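Cell notebook, wire sorting, Potbridge bench
August, entry by Zineb Hegazy

Started 9:40. Bendo (left arm) faulted again on the green and yellow stock, and I think we finally have a decent lead! The error was the same as before: following error on the wrist joint, arm holds position, Morsy (right arm) keeps going as if all is well. That last bit is the real safety problem, and I want it fixed before anyone worries about cycle time.

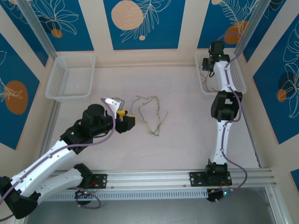 Bendo at the green and yellow tangle, Morsy over the right-hand basket.

Pulled the log straight after the fault. It has 1,653 lines, and the good stuff is all near the end. Gripper current sits at 200 mA in free air, climbs to 400 on a normal pick, then jumps to almost 900 when a strand snags. The wrist gives up shortly after. So my guess is the wire catches on the finger and the planner keeps pulling against the rest of the pile. Lovely clear trace, I printed it and taped it in on the facing page.

Next question was what happens when both arms work the same pile.
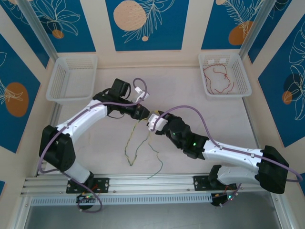

The stop signal goes from Bendo's controller to the cell PC and only then across to Morsy. Far too slow when the grippers are this close. I wired up a direct fault line on the Flendbridge test box over lunch and it tripped both arms on the first try. Very pleased with that! Still needs a proper check with someone else at the E-stop.

Also want to look hard at the fingers. The yellow ones have openings and recesses in them, plenty of places for a thin wire to hook. A smooth sleeve might be enough.

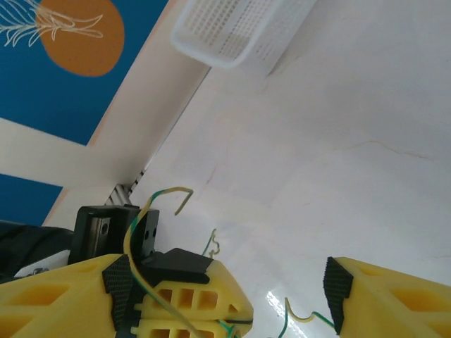
To do
- Current limit on the gripper, open and back off when it trips
- Repeat the fault line test, both arms, slow speed
- Print sleeves for one pair of fingers and compare
- Ask Flendbridge for the longer connector

Recent entries
Morsy: homing drift after restart
Basket positions, second try
Cable clips that hold

Potbridge workshop notebook | Questions: Zineb Hegazy | Back to top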